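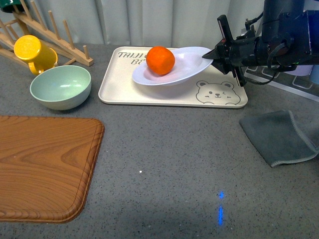 Unit 4: Trays, Plates and the Small Counter

Notes for Household and Food Service Basics

Reading for this unit: the packet section on serving ware, and the two pages on dish racks at the back. Bring the counter plan you drew in Unit 3.

1. What the unit covers

Unit 3 dealt with the sink side of a small kitchen. This unit deals with the stretch of counter next to it, where clean dishes come out of the rack and food goes onto plates and trays. In a large kitchen these are separate stations. In the kitchens most of you will work in or live with, they share one piece of counter, and the dish rack stands at the back of it.

By the end of the unit you should be able to set up a tray for one person, load and unload it without spills, and leave the counter clear for the next job. The practical check covers all of this.

2. Terms

Serving tray. A flat carrier with a raised border, used to take food and dishes from the counter to the person eating. In these notes "tray" always means a serving tray. A baking tray is called a sheet pan.

Border. The raised edge of the tray. It stops a plate from sliding off. It will not hold back a full cup of spilled liquid, and you should not count on it for that.

Rim. The outer edge of a plate. The part you hold.

Well. The lower, central part of a plate. Food goes in the well. A shallow well suits dry food. Anything with sauce or juice wants a deeper one, or a bowl.

Landing space. Clear counter kept open so that something can be set down. Students tend to forget this one on the written part.

3. Choosing the plate

For a single piece of fruit or a small snack, an oval plate works well on a rectangular tray. Lay the long side of the plate along the long side of the tray. This leaves a strip for a napkin or a spoon. A round plate of the same length takes up more of the tray's width, and the cup ends up too close to the corner.

Whole round fruit is a special case. A mandarin, a plum or a small apple rolls as soon as the plate leaves level. On a plate with a shallow well it will travel to the low side and rest against the rise of the rim, and if the tilt is steep enough it will go over. There are three ways to deal with this:

- Keep the plate level all the way down to the tray.
- Set the empty plate on the tray first, then add the fruit.
- Use a bowl.

The second way is the one we practice first. It is slower by a few seconds and there is very little to go wrong. The first way is needed when the plate has been made up somewhere else and has to be moved with the food on it.

Peeled fruit does not roll much, but it is wet. Use a fork or a small bowl, and put a napkin on the tray.

4. Setting a loaded plate on a tray

The tray must be flat on the counter before you start. Do not hold the tray in one hand and lower a plate onto it with the other. That is a skill for table service and it is not part of this course.

Hold the plate by the rim. With a small plate, one hand is enough if the food is light and centered. With a larger plate, use two hands on opposite sides. If you are using one hand, the far side of the plate wants to drop, and the weight of the food adds to this. The farther the food sits from your hand, the harder you have to grip to keep the plate level. Before lifting, turn the plate so that the heavy item is near the hand that holds it.

Lower the plate until the far edge is just above the tray. Let the far edge touch first, then bring your own side down. Take your fingers out from under the rim last. A plate dropped the final half inch will make a round item jump, and on a hard tray it may chip.

If the fruit starts to move, stop. Do not chase it by tipping the plate the other way. Bring the plate back toward level slowly and let the fruit settle, then go on.

Once the plate is down, slide it into position. Plastic trays let a plate slide easily. Trays with a rubbery surface do not, so on those you need to put the plate down in the right place the first time.

5. Trays

The kitchen room has two kinds. The Kornix trays are the stiff ones with the deep border, and they stack. The Baysal trays are lighter and have a lower border. Both are plastic. Either may be used for the practical check, but practice with both, as the lighter tray flexes when it is picked up by the ends.

Many household trays are printed with words or a small picture. The print has a right way up, and the tray should be set down so that the person eating sees it that way. With a plain tray this does not matter. With a printed one it looks careless to get it wrong, and it is marked on the check sheet.

Care of plastic trays:

Wash in warm water with dish soap and a soft cloth. Scouring pads take off the print and leave a matte tray with shiny patches. Dry both sides before stacking. Water caught between stacked trays leaves rings and, after a day or so, a smell. Do not put a hot pan on a plastic tray, even for a moment. Trays stand on edge at the side of the cabinet. They do not go in the dish rack, where they block the air from everything behind them.

6. The rack and what ends up around it

A dish rack is for drying. Once the dishes are dry they should be put away. In practice the rack becomes a cupboard, and new things get leaned against the front of it. A mug lying on its side by the rack can be knocked by an elbow and roll. A bowl parked beside the tray gets splashed.

Rules for the rack in the kitchen room:

Mugs go upside down on the rack, or upright on the shelf. They do not stay on their sides on the counter. A mug on its side rests on its handle and will shift when something bumps it.

Bowls go in the rack at a slant so they drain. A deep bowl set flat, mouth up, holds whatever water was left in it. If you are going to use a bowl straight away, dry it first with a clean towel and place it where you mean to fill it.

Wooden racks need to dry out too. Empty the rack at the end of the session, wipe the bars and prop it so that air gets underneath. If the wood has gone dark or feels soft, report it.

7. Reading a speckled counter

Gray speckled counters are common in rented kitchens. They hide crumbs, drips and small chips of china, and this is their main drawback for food work. A wipe that looks finished often is not. Use your flat hand as well as your eyes: wipe, dry, then pass a clean dry palm over the surface. If you know something has broken, do not use your hand. Use a damp paper towel, folded, and throw it away.

Speckled bowls and plates have the same drawback on the inside. Hold them to the light before you put food in them.

8. Layout exercise

Work in pairs. Each pair has one tray, one oval plate, one deep bowl, one mug and one piece of round fruit. The stretch of counter is marked with tape. You have 12 minutes.

a. Set the rack at the back. Leave nothing leaning on it.
b. Place the tray with its long side toward you.
c. Place the bowl and the mug so that neither is in the path of your arm as you reach over the tray. Right-handed students will usually want them on the left.
d. Move the fruit on its plate from the far end of the counter to the tray, using the method in section 4.
e. Add the mug last, handle turned toward the person who will eat.
f. Take it all apart and do it again with the other hand.

Write down where you put your landing space. If you had none, write that down and say what you had to move.

9. Practical check

The check takes 18 minutes for each student and is marked on the Fastel sheet, the same form used for Unit 3. Dropped fruit costs you nothing if you discard or wash it as set out in Unit 2 and then start that step again. Food put back on the plate straight from the counter is a fail for the step. You may talk while you work, and you may ask for the tape to be moved once.

Most marks are lost on cleanup. The counter must be dry, the rack empty and the trays on edge before you sign the sheet.

10. To hand in

Your counter plan with the tray station added, and a short written answer (200 words) to the following. A kitchen has one counter, with the sink at one end and the stove at the other. Where should the rack stand, and where would you load a tray? Say what you would give up.

Plans drawn on the back of the Unit 3 sheet are fine. Handwriting is fine if it can be read.

Next unit: cups, hot drinks and carrying. Read the packet section on burns before class.

Skedimbridge Household Skills Program | Room 232 | Course questions: ask at the front desk | Back to top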